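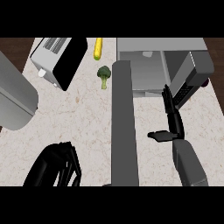
1/ Zidura build thread, part 9. Two arms on one column, being put together in the shared workshop at Gustmont. The kitchen is simulated and so is the robot in it. The real one has its column, one arm and a hand with no wiring in it yet.

2/ The job this month is the microwave. Right hand goes up to the keypad, presses a button, comes back. No door, no food, no plates. I want a finger to land on a button I picked and not on the one next to it.

3/ I use the overhead view for this because it shows the forearm angle properly. From the side the arm always looks fine. From above you can see how far the wrist has to turn when the microwave sits at a slant, and where the thumb ends up while the fingers are pointing at the buttons.

4/ The thumb has been the trouble. It sticks out sideways over the worktop and the hand is wider than I allow for when I plan a path. In the first layouts I had it clipping things on the way in. Fix for now: the planner treats the whole hand as a box with the thumb inside it. Crude, and it rules out some moves that would have been all right.

5/ The long dark bar up the middle is the robot's own body. It splits the counter in half from this angle. I asked Sofia Sotiropoulos if we should hide it in the render and she said no, leave it, the camera on the real column will have the same thing in the way. So it stays.

6/ Numbers, for those who asked last time. 1000 runs, microwave moved and turned a little each time. 379 ended with a fingertip on the right button. The rest were mostly the button beside it, then wrist limits, then the arm stopping short for reasons I haven't looked into.

7/ I know 379 isn't good. Before the hand was boxed in it was worse, but I changed the button size in the same week so I can't give you a fair comparison. Should have changed one thing at a time.

8/ The left arm does nothing in this task. It's parked low with the fingers curled. I did try removing it to speed things up, then the balance of the column came out wrong, so back it went.

9/ Clutter: toaster oven, a head of broccoli, something long and yellow. Gemechu Tekleab made the layout script and it drops food and appliances on the counter wherever there's room, and sometimes where there isn't. In this one the microwave overlaps the fixture next to it. I've left those layouts in for the reaching test. They'll have to come out before we try anything with the door.

10/ Hardware. The wrist bracket is on its 2nd version. The first was printed and it flexed - you could push the hand down with one finger and watch it stay there. Tsion Tesfamariam cut the new one from aluminium plate on the workshop mill. It's heavier, so the shoulder motor now has to hold more than I planned for. I've not measured how warm it gets.

11/ Control board is the Kallavine again. I had it down as dead in part 7. It was a bad connector. Sorry to those of you who sent links to replacements.

12/ Question from Hawi Tamiru: why not press the button with a stick taped to the arm? You could, and for this one task it would be better. I want the hand because the next job is the door handle, and after that picking something up off the counter.

13/ Next on the list
- wire the fingers on the right hand
- add a pause before the press so the arm can settle
- redo the 1000 runs with the heavier bracket in the model
- find a scrap microwave, keypad intact, doesn't need to heat

14/ If you're near the workshop and have one going spare, leave it on the bottom shelf by the mill with my name on. Nahom Abera, same as on the locker. Part 10 when the fingers move.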